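Stekis craft fair, back hall: table and stock check
Tuesday, before doors. Checked by Veerle Wuyts. Comments hers, and she stands by them.

1. Fire exit clear: YES
Once the De Smet candle people had been persuaded that a door is not a shelf.

2. Extension leads taped down: PARTLY
Two done. The third has tape beside it, which shows willing.

3. Tables steady, legs locked: YES
Jozef Hoekstra leaned on every one of them with great feeling.

4. Bead stall, trays and small parts: PASS WITH COMMENTS
Box is sound enough for jewellery. Creases and scratches in the cardboard floor, no objection from me. Plenty of room left in it, so the stallholder can stop asking for a bigger one. Beads are a choking risk, so the box stays at the back of the table, out of reach of toddlers and their more determined grandparents.
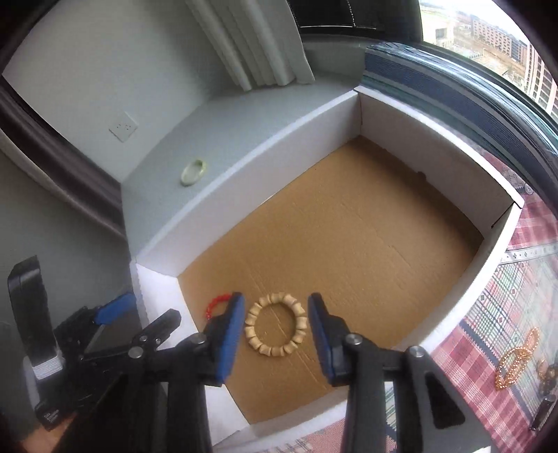

Item 4: bead stall box, with beige and red bracelets.

5. Small parts warning on display: NO
Promised by 3 o'clock. I have written this down in ink.

6. Price labels, no loose pins: YES
String only, after last December.

7. First aid kit: YES
19 plasters, one sling, and a Kumia biscuit that I have removed.

To recheck: items 2 and 5. Jozef has the tape.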